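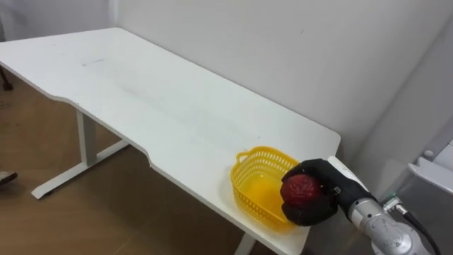 Does a pantry robot save the staff any work?
It saves walking and bending, and it gives back part of that time as tidying, waiting and looking after cables.

Print this page | E-mail this page

Review: the Skorken pantry service, after one spring at Lomdale
By Anca Sima, 05/04/2026

I manage the staff pantry in our office at Lomdale. We are 100 people on one floor, and until March the fruit and the cold shelf were done by hand, mostly by Delia Neagu and me, between our other duties. Then the company rented a humanoid from Skorken to take over the fruit. I was asked to write how it is to work beside it. I am not a technician, so please read this as the opinion of a person who has to share a room with it.

The job is small. Fruit goes from the basket to the fridge, or the other way when we want to wash the shelves. The robot picks up one piece, carries it and puts it down. A person does this with two pieces in each hand while talking on the phone. In speed there is no contest and Skorken never promised one. A full basket takes Delia 2 minutes. I stopped watching the robot do it after the first week, and I think this is the correct way to use it: you give it the job and you go to your desk.

The grip is better than I expected. I was worried for the soft fruit, and in the first days I checked everything for marks. We had a few bruised pears, all from the bottom of the basket, and I suspect the delivery more than the hand. Grapes it does not do. Bananas it does if they are separated before, so somebody separates them.

The furniture matters more than the brochure says. We put the basket on a Jistberg desk, the one with the front edge that curves in, at the end nearest to the fridge. It is a good desk, steady, easy to wipe, but the white top shows every scuff. The basket should stay in one place. When a colleague moved it to make room for a birthday cake, the work stopped until I came back from lunch.

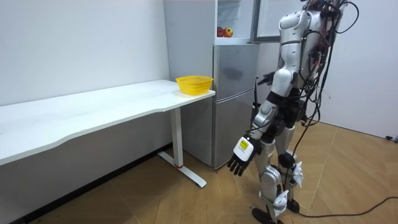

The fruit corner at Lomdale, with the upper fridge door open.

The cables are my main complaint. There are many, they hang down the back of the machine, and one of them lies over the floor. Balakrishnan Alva from our building office asked for a cable cover in the first week and we are still waiting for it. Until it comes we walk on the table side, and I have asked people not to bring trolleys in.

What has changed for us? Delia has gained time in the mornings and she uses it for the ordering, which she likes more. I have gained less, for the reason that questions about the robot come to me. Daniyal Durrani, who did the evening refill two days a week, lost those hours, and it took me 5 weeks to find him the same hours at reception. I would advise any manager to arrange this before the machine arrives. The discussion about it was not pleasant and it could have been avoided.

People also talk less in the pantry when it is working. Sena Mensah told me she takes her coffee to the stairs now. Others do not mind it at all, and one team comes specially to look.

The rent is 3,221 a month with service included. For this price I would want the cable cover in the box and a manual in simpler language. The support by telephone was polite and quick both times I called. We also had an offer from Tudose for a shelf trolley with no arms, much cheaper, and for a pantry of our size I believe it deserved a longer look.

I would keep the Skorken until the summer and then decide again. If your staff have bad backs or your fridge is far from the delivery door, you may value it higher than I do.

Print this page | E-mail this page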